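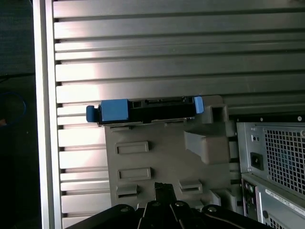

August 2, 2020. Sunday, so the workshop is quiet and I can finally write up where the petition counter has got to. For anyone picking this up cold: we're building the thing that takes in public submissions to the review on the voting age, reads the paper ones, sorts the emailed ones and gives the clerks a tidy pile for each clause of the draft bill. All of July's submissions are now on one drive, and the storage side is simple enough, a hard drive carrier on its grey plastic bracket and that's your lot. The trouble is everything before the drive. Paper, mainly. People do love to write to a parliamentary review in green ink.

Total in the July batch: 876. I had 870 on Friday and spent a very cross hour finding the other 6, which were stapled behind longer letters from the same households. So, note to self and to whoever does the August batch: take every staple out first, even when it looks like one letter. I know it's dull. I had the radio on and it went quicker than I thought.

Sorting. I ran the whole lot through Plillo twice, once with the old word list and once with the new one. The old list is still better on the handwritten ones, annoyingly. The new list is much better on the emails, but it has a blind spot for the word "conscience", which half the churches use and which it wants to file under prisons (I think it's seeing "conscience" near "conviction" and getting ideas). Have put a rule in by hand for now. It's ugly. If you're reading this and you know a nicer way, please go ahead, I won't be offended!

Form letters are the bigger question. There's a big bundle from the Trekitz end of the constituency, all the same four paragraphs with a different name at the bottom, and then a much smaller number where somebody has taken the same letter and written a page of their own underneath. The clerks asked us to count a form letter once and list the signatures beside it. Fine for the first sort. For the second sort I don't think that's fair at all, because somebody sat down and wrote about their own daughter and the polling station and so on, and it vanishes into a tally. I've split them: the form part goes to the bundle, the extra page goes in as its own submission with a cross-reference. It adds work and I'd like to keep it. Will raise it on the call.

Voting at 16 is the clause everybody writes about, of course, and they mostly write about it very well whichever side they're on. Clause 10 (the overseas voters one) has had hardly anything, and what there is tends to turn up in the last line of a letter about something else. Plillo misses nearly all of those. I found most of mine by reading, with tea. Not a method I can put in the handover document.

Scanner: the Jemgate one is skewing again on anything thinner than normal paper. Airmail sheets come through with a lean to them and the reader loses the ends of the lines. Taping the sheet to a stiff backing page works but takes forever. Tried slowing the feed down, no change. Tried cleaning the rollers, slightly better for a few sheets and then the same. Haven't tried the flatbed yet as it's under the big pile of returned envelopes, and we're keeping those until the clerks confirm they don't want the postmarks.

One odd thing. The folder called Song has nothing to do with songs, it's the name of the old test set from the boundary review, and I nearly wiped it on Thursday thinking it was somebody's music. It's read-only now. Please leave it be, all the comparison figures hang off it and there's no second copy that I know of. (Making a second copy: on my list, top of it, yes.)

Still to do this week:
conscience rule, done properly
ask about postmarks
second copy of Song
rerun the airmail ones on the flatbed once I've dug it out
find out whether a submission with no signature counts, as I've got several and the guidance says both things on two different pages

Going home now, the drive's log looks clean as of the last check and the index can wait until the morning.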